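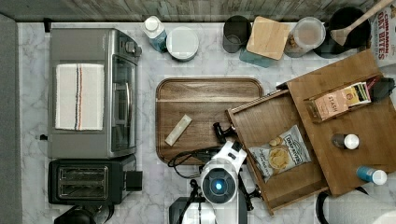 Figure 1. The worktop, with the storage box drawer open.

3. What was kept on the worktop

The shared kitchen at Widura has one long marble-patterned worktop and 4 flats using it. Our question was how much of it was left for preparing food. We drew up a list in March and sorted the items into things that need a socket, things in use every day and things with no other home.

The toaster oven and the two-slot toaster went in the first group and we left them alone. Most of the disagreement was over the third group. Tea packets were kept in more than one place, and crisps had ended up in the drawer of the wooden box. The teal container with the bamboo lid was hard to place – residents gave different answers about what it was for.

3.1 Caddies and trays

Wooden organisers were meant to save space. They do keep small packets together, but each one has a footprint of its own, and a board leaning on a crate takes up more depth than the crate does.
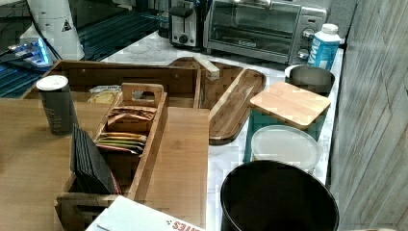 Khanyisile Nkuna disagreed with this section when she read the draft. She said a caddy with a handle can be lifted off in one go when you want to cook, so its footprint should not be counted the same way as a toaster's. She would also keep the tea at the front, where people reach for it.

We have kept our figures as they were, but added a column for items that can be moved with one hand.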